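2021年3月12日 追記あり(いちばん下です)

# Skoleroを使ってみた感想。IPOの申込管理、ついに表計算から引っ越しました

IPO(新規上場株)の抽選に細々と申し込んでいる者です。細々と、と言いつつ、申し込みの管理だけはやたらと手間をかけてまして、長いこと自作の表でやっていました。それを今年の1月にSkoleroというアプリに全部移したので、そろそろ感想を書いておこうと思います。

Skoleroは、Oteckという小さな会社が出している有料アプリで、ひとことで言うと「新規上場の日程と、自分の申し込み状況をいっしょに見るためのノート」です。売買はできません。証券会社の口座ともつながりません。残高を勝手に取ってきてくれるわけでもないです。ここ、期待して買うとがっかりする人がいそうなので先に書いておきます。私は口座の連携があんまり好きじゃないので(パスワードをよそに預けるのがどうにも……)、むしろ気に入ったところなんですけど。

値段は月額でほぼ700円。安くはないです。喫茶店でコーヒーとちょっとした焼き菓子くらい。これを毎月、当たるかどうかもわからない抽選のために払うのか、という話はあとでまた書きます。

## なんで表計算をやめたのか

自作の表、愛着はあったんですよ。もう5年使ってましたから。

行が銘柄で、列が証券会社。マスの中に「申込済」とか「資金待ち」とか「落選」とか打ち込んでいく、たぶんIPOをやってる人ならだいたい似たようなものを作ったことがあると思います。私のは色分けに凝りすぎて、黄色と薄い黄色の違いが自分でもわからなくなってました。なんで二種類の黄色にしたんだ、当時の私。

困ったのは、予定が重なる時期です。上場が続く季節になると、需要申告の締め切りと、抽選の発表と、購入申し込みの期限がぐちゃっと固まるんですよね。しかも証券会社によって、申し込みの時点でお金が要るところと、当選してから入れればいいところがある。同じ資金をあっちからこっちへ回す段取りが必要になるわけです。表だと「いまこのお金はどこに縛られているのか」が見えない。見えるようにしようとすると、もう一枚シートが増える。で、そのシートを更新し忘れる。

決定打になったのが、Mendesという家具屋さんの上場でした。

ここ、前から店が好きだったんです。椅子の座面が低くて、うちのちゃぶ台みたいなテーブルによく合う。だから上場すると聞いたときは儲けがどうというより普通にうれしくて、目論見書も珍しくちゃんと読みました。読んで、仮条件が出て、事前のうわさよりだいぶ控えめな水準だったので「これなら申し込もう」と思って、思っただけで満足して、締め切りを過ぎました。

表にはちゃんと日付が入ってたんですよ。入ってたのに、開かなかった。表は開かないと何も教えてくれないんです。当たり前ですね。当たり前なんですけど、それから数日はずっとそのことを考えてました。

## 導入:引っ越しはちょっと大変

登録してから使えるようになるまでは早いです。メールアドレスを入れて、使っている証券会社を一覧から選ぶだけ。一覧に出てこない会社は名前を自分で打って足せます。

面倒なのは過去の記録の取り込みでした。CSVで読み込めると書いてあるので、やったー、と思って自作の表を書き出して放り込んだら、見事に文字化け。文字コードを直してもう一回入れたら、こんどは日付の列が全部「不明」になりました。私が「3/5頃」とか「たしか月末」とか書いていたせいなので、アプリは悪くないです。「たしか月末」を日付として読めというほうが無理ですよね。

結局、古いものはあきらめて、去年の分だけ手で入れ直しました。数えるのも嫌なくらいの落選を、ひとつひとつ「落選」と入力していく作業。なかなかの修行です。夜中にやるものではないと思います。

取り込みのひな型は公式サイトに置いてあるので、これから移す人は先にそちらをもらって、そこに貼り付けていくのがいいです。私は全部終わってから見つけました。

## いいところ:日程の画面

ここからは褒めます。いちばんよく見るのは日程の画面で、縦に日付、横に銘柄の帯が伸びていく形になっています。需要申告の期間、公開価格が決まる日、抽選の発表、購入の期間、上場日。これが一本の帯の中で色が変わっていくので、いまどの段階にいるかがぱっと見てわかります。色は自分では変えられないんですが、それでいいです。私に色を選ばせると黄色が増えるので。

日程は銘柄を登録すると自動で入ります。たまに上場が延期になったり取りやめになったりしますよね。そういうときは帯が灰色になって、理由の欄に短い説明が出ます。この説明が淡々としていて好きです。煽らない。「注目!」とか「激アツ!」とかがいっさいない。初値の予想も載っていません。

初値予想がないのは、人によっては物足りないと思います。私もはじめは「え、ないの?」と思いました。でも、しばらく使っていたら、予想を見てから目論見書を読むのと、目論見書を読んでから予想をよそで見るのとでは、読み方がぜんぜん違うことに気づいたんです。先に数字を見ちゃうと、あとは賛成できる材料を拾う作業になりがちで。これは私がそういう性格だというだけかもしれません。

## いいところ:お金がどこにいるかわかる

資金の画面もよくできています。証券会社ごとに箱が並んでいて、申し込みを登録すると、その金額ぶんが箱の中で「拘束中」になります。抽選の発表日を過ぎると「戻る予定」になって、落選を登録すると「自由」に戻る。これだけ。これだけなんですけど、私がシートを二枚に分けてもできなかったことなんですよね。

前もってお金が要るのか、当選後でいいのか、という会社ごとの違いも最初に設定しておけば、あとは覚えておかなくて大丈夫です。初期設定で入っている情報が古いことがあるらしいので、自分の使っている会社のルールは一度見直したほうがいいと思います。ヘルプにもそう書いてありました。

それから地味にうれしいのが、「いつまでに動かせば間に合うか」を逆算してくれるところ。銀行から証券会社への入金って、すぐ反映されるところと、翌営業日になるところがあるじゃないですか。連休をはさむとさらにずれる。そこを込みで「この日の昼までに入金」と出してくれるので、締め切りの朝にあわててアプリをいくつも立ち上げることがなくなりました。

通知も細かく選べます。私は需要申告の最終日の前日と、購入申し込みの初日だけ鳴るようにしています。全部オンにすると本当に一日中鳴るので、それはおすすめしません。会議中に鳴って、隣の席の人に「推しのライブですか」と聞かれました。違います、機械部品の会社の抽選です。

## 目論見書メモがいい

これは期待していなかった機能で、いまではいちばん好きかもしれません。

銘柄ごとにメモの欄があるんですが、真っ白な欄じゃなくて、最初から見出しが入っているんです。「何で稼いでいるか」「だれが売り出すのか」「集めたお金を何に使うか」「売れない約束(ロックアップ)はいつまでか」「気になったリスク」。この5つ。たったこれだけなのに、埋めようとすると目論見書のどこを読めばいいかがわかってくるんですよね。

とくに「だれが売り出すのか」の欄。新しく株を発行して会社にお金が入る公募なのか、いまの株主が手放す売出しなのか。言葉では知っていたのに、毎回ちゃんと見ていたかと言われると、かなり怪しかったです。書く欄があると見る。人間ってそんなものです(主語が大きい)。

「何で稼いでいるか」も、自分の言葉で一行にしようとすると意外と詰まります。横文字だらけの事業内容を読んで、わかった気になっていたのに、いざ書こうとすると手が止まる。止まった銘柄は、申し込むかどうかを一晩置くことにしました。

企業価値と時価総額の違いも、ここにメモを書くようになってからようやく頭に入りました。新聞などで上場前に出る「いくらで評価される見込み」という数字、あれが借金を含めた会社全体の値段なのか、株式だけの値段なのかで、印象がまるで変わるんですよね。Mendesのときに「うわさより安い!お得!」と思った私は、たぶん違うもの同士を比べていました。比べたあげく申し込みを忘れたので、実害はゼロです。泣いていいですか。

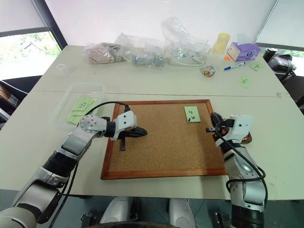 *テーブルに置いたコルクボード。枠は赤茶色の木です。*

メモは書いたあと検索もできます。「借入金の返済」で引くと、集めたお金で借金を返す予定だった会社がずらっと出てくる。半年後や一年後にその会社がどうなったかを見返すと、けっこう勉強になります。勉強になるというか、自分がいかに都合よく読んでいたかがわかって、ちょっと耳が痛いです。

書き出しはテキストとPDFの両方ができて、PDFのほうは余白が妙に広い。紙に印刷して書き込みたい人向けなのかな、と思っています。私はテキストで十分でした。

## いまいちなところ

褒めてばかりだと回し者みたいなので、不満も書きますね。

まず、起動が遅いです。アイコンを押してから日程の画面が出るまで、毎回ひと呼吸あります。締め切り直前の、こっちの気持ちに余裕がないときほど長く感じる。更新履歴を見ると「起動を高速化しました」と何度か書いてあるんですが、私の古めの端末では違いがわかりませんでした。

次に、日本語がところどころ変です。もともと海外で作られたものを訳しているようで、落選したときの表示が「あなたは割り当てられませんでした」。なんかこう、人として割り当てられなかったような気持ちになります。補欠当選は「待機する勝者」。かっこいい。これは直さないでほしい。

それと、家族の口座をまとめて管理できません。うちは夫もときどき申し込むので、いっしょに見られたら便利なんですが、いまは一つの登録で一人分だけ。二人分使うなら二人分の料金です。うーん、ここは家族向けの料金を作ってほしいなあ。

税金まわりの集計も弱いです。売却した金額は入れられるものの、一年分をまとめて見る画面がかんたんな合計だけなので、申告に使うつもりなら証券会社の報告書を見たほうが確実です。私もそうしています。

あと、上場したあとの株価の動きを追う機能はほぼおまけ。終値が一日に一回入るくらいで、グラフも小さい。上場後もずっと持ち続ける人は、別のアプリと併用することになると思います。

## Noneckとも比べてみました

似たようなものにNoneckというアプリがあって、そっちもしばらく入れていました。無料で使えるし、画面もきれいだし、動きも軽い。比較して気づいたことを書いておきます。

Noneckは情報を見るためのアプリ、という感じです。銘柄ごとに掲示板みたいな欄があって、みんなの期待度が星で出る。盛り上がっている銘柄がすぐわかるので、見ていて楽しいです。電車で眺めるならこっちのほうが断然おもしろい。

ただ、楽しいぶん、そわそわするんですよね。星が多いと申し込まなきゃいけない気がしてくるし、星が少ないと、自分でいいと思っていた会社まで急につまらなく見えてくる。流されやすいんです、私。それに広告がけっこう入るので、締め切りを確認しに行って、気づいたら関係ない口座開設キャンペーンの説明を最後まで読んでいたりします。

自分の申し込みを記録する機能もNoneckにはあります。でも「申し込んだ」「当たった」「外れた」の印をつけるくらいで、資金がどこで縛られているかまでは見られません。申し込む口座が一つか二つの人なら、それで足りると思います。そういう人に月額の有料アプリをすすめるのは気が引けるので、まずはNoneckで、と言っておきます。

私の場合は口座が増えすぎました。キャンペーンのたびに作っていたら、いつのまにか11口座。パスワードの管理だけで一仕事です。ここまでくるとSkoleroのありがたみがはっきりわかります。まず口座を減らせばいいのでは、という正論は家族からもう言われています。

## 作っている人の話

OteckのサイトにはSkoleroの開発ノートという連載があって、これが読みものとしてなかなかいいんです。書いているのはAsger Overgaardさんという方で、どうして初値予想を載せないのか、どうして口座連携をしないのか、というあたりをかなり長々と書いています。

印象に残ったのは、日程の帯を最初は横向きのカレンダーにしていたけれど、試しに使った人がみんな月の終わりで予定を見失ったので縦に変えた、という回です。月をまたぐところで見落とす。まさに私がやったやつじゃないですか。カレンダーのめくり目って危ないんですね。

問い合わせの返事もちゃんと来ます。私が文字化けのことを書いて送ったら、サポートのFlorêncio Teixeiraさんという方から返信があって、どの設定で書き出せばいいかを手順つきで教えてくれました(私はもう手入力を終えたあとでしたが……)。文面は翻訳っぽい日本語なのに、読めば一発でわかる順番で書いてあって、感心しました。「待機する勝者」を気に入っていると書き添えたら、そちらには触れられませんでした。

## で、元は取れるの?

いちばん聞かれそうなのがこれですよね。

抽選に当たる確率はアプリでは上がりません。当然です。どんなにきれいに管理しても、外れるときは外れるし、私はたいてい外れます。だから「当選した利益で利用料を払う」という考え方をすると、けっこう分が悪いと思います。当たっても公開価格を割って始まることだってあるわけですし。

私は家計簿アプリの料金みたいなものとして払っています。申し込み忘れがなくなって、お金をあちこち動かすときの不安が減って、目論見書を前より丁寧に読むようになった。それに毎月あの金額を出せるかどうか。私は出せるほうでした。投資に使うお金とは別に、お小遣いから引いてます。

逆に、こういう人には向かないと思います。口座が少ない人。自動で全部やってほしい人。みんなの予想をわいわい見るのが楽しい人。それから、記録をつけるのが苦痛な人。入力は自分でやらないといけないので、ここが嫌だとたぶん続きません。

無料のお試し期間はあるんですが、上場の少ない時期に始めると、帯がすかすかで何がいいのかわからないまま終わります。予定が混み合う時期に合わせて試すのがいいと思いますよ。私は1月に始めたので最初はのんびりしたもので、2月になってから急に「おお、これは」となりました。

## 細かい使い方メモ

自分用の覚え書きも兼ねて、いくつか。

- 銘柄の名前を長押しすると、メモの画面に直接飛べます。説明書のどこにも書いてない気がする。
- 「申し込まない」も登録できます。理由を一行書いておくと、あとで読み返したとき面白いです。「社長の写真が怖い」と書いてあって反省しました。
- 証券会社の並び順は変えられます。前もって資金が要るところを上に集めておくと見やすいです。
- 祝日の扱いが海外の設定になっていることがあるので、最初に地域を日本にしておくこと。
- 暗い配色にすると、帯の緑と青が似て見えます。私は明るいほうで使っています。
- 落選した銘柄を一覧から隠す設定があります。心の健康にいい。

## 評価

星でつけるなら、5点満点で4点です。引いた一点は起動の遅さと、家族で使えないところを合わせて。日本語の変さは減点なしで、なんなら少し足したいくらい。

自作の表はまだ消していません。たまに開いて、二種類の黄色を眺めたりしています。

## 追記

先日の更新で、通知の時刻を会社ごとに変えられるようになりました。抽選の発表が夕方のところと夜のところがあるので、これは助かります。起動は、うちの端末ではあいかわらずひと呼吸あります。

コメントで「途中で解約したら記録は消えるのか」と質問をもらったので調べました。解約しても、見るのと書き出すのは引き続きできるそうです。新しい登録と通知は止まります。解約は設定のいちばん下、「契約」のところからです。ちょっと見つけにくい場所なので、スクロールしきってくださいね。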